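Lambert, draft four, and a word about chapter 16

2019-07-12

The novel is back from its first outside reader, and the verdict is that my detective doesn't do anything until page 152. I checked. She does make soup on page 150, but I take the point.

The reader was Nigel Bloxham, who runs the Silalus writing group and reads manuscripts the way other people inspect used cars. He liked the town (Stundorus, population small, grudges large). He liked the dead pharmacist. He did not like chapter 16, in which everyone at the wake explains where they were on the night of the murder, in order of seating.

I defended chapter 16 for most of an evening. I said it was an homage. Nigel asked to what, and I said the genre, and he wrote something in the margin that I still can't read.

So it's coming out, mostly. Two of the alibis are needed later, and I'm trying to stitch those into the ferry chapter without leaving a seam. The ferry is called the Nillel and until now its only job was to be late. I've grown fond of it -- fonder than I am of the detective, some mornings. 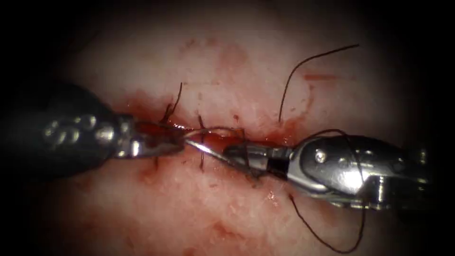 The soup stays, by the way. It's leek, it's in character, and on page 154 she throws it at the mayor's brother-in-law, who has had it coming since the prologue.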